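4.2 Storage bins and floor covering

Gert Nkosi and Simin Shirazi
February 27, 2023
Shares 50 | Comments 3

The second part of the study looked at how small goods are kept between delivery and sorting at the Clelley site. Stock at Clelley arrives mixed and is tipped into open containers until someone has time to go through it. We recorded 1,218 items over the study period. Seven had lost their labels and were left out, so the results below cover 1,211.

Two kinds of container were compared. The first was the folding crate supplied by Westari, which staff already used. The second was a metal bin with tall sloping sides (Figure 5). The slope brings items toward the middle as the level drops, and staff said they spent less time feeling along the corners. The crates were lighter and easier to stack, and most people still chose them for moving stock between rooms.

Containers stood on carpet throughout. In December we tried the bins on the bare floor of the back store and had complaints about noise within a day. On carpet the complaints stopped, although a full bin was harder to slide. Almost 50 of the items were put back in the wrong container during this change, and we treat them separately in Section 5.

Figure 5. Gray rectangular metal bin with dark charcoal carpet around it.

Comments

shboul_reader: Did you try lining the bins? We used felt and it wore out fast.

Nurusier: The crates we had split at the hinge. Was that a problem at Clelley?

T.: Good to see the floor mentioned for once.

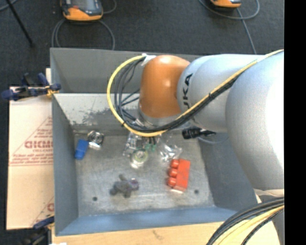 Page last changed: February 27, 2023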